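Clalorano open day, anyone else go?
Forum: Home and Hobby Robotics > Events

gearbox_moth
Went over on Tuesday. The small arm was clamped to a desk next to a toy kitchen, the pale blue sort with a shopping list on the cupboard door. They told us the arm learns from recorded goes, 300 of them for the oven handle alone.
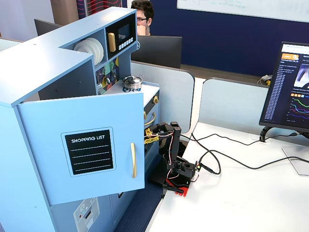

You could stand quite close, which I liked. The talk was short and most of the time went on questions. Parking was dreadful.

plainbearing
I was in the afternoon group. Didn't think much of it. 300 goes to learn one handle is a lot, and a toy oven is not a real one. Gimitz had a full-size cooker at their open day in May.

gearbox_moth
Gimitz also kept everyone behind a rope and wouldn't say how anything was trained. I'd sooner see a cheap arm up close.

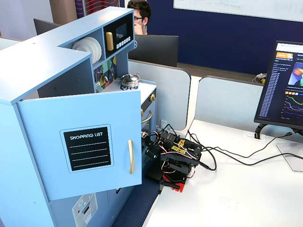

The arm folded up on its red base, next to the kitchen.

tin_lid_44
Agree with plainbearing on the cooker, but the servos on these small arms wear out and I wanted to hear about that. They said they'd swapped 12 since they started. No one would be drawn on which joint goes first.

Esquivel
Sorry I missed it. How are the jaws done? I have the Grisora kit and the bare plastic slides off anything round.

tin_lid_44
Yellow tape with a crosshatch texture, wrapped round both jaws. I've ordered a roll.

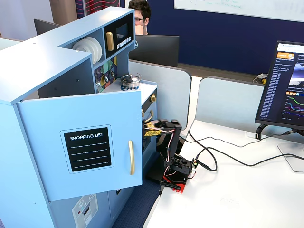

wrenfield
Can you visit outside the open day? The answer I had by email was that groups can book a morning slot, and single visitors have to wait for the next one.

plainbearing
Fair enough. My other grumble is the toy food. Every lab uses plastic fruit and then says it's working on kitchens. Real fruit bruises.

gearbox_moth
It also goes off. They've logged 4,000 goes with the plastic stuff, 2,000 of those on fruit in a heap, and you couldn't do that with shop bananas. 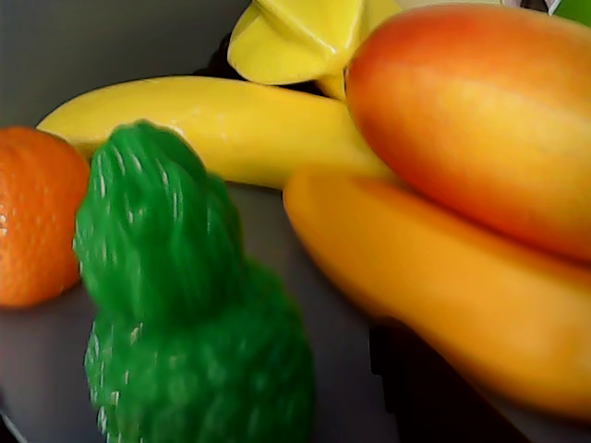 A heap is the harder job anyway. Each piece overlaps the next, so the arm has to pick an order as well as a grip. I asked if they would try soft things later and was told next year, maybe.

plainbearing
I'll go again if they do. Not before.

wrenfield
I've put in for a morning slot. There's room for two more if anyone wants to come, message me.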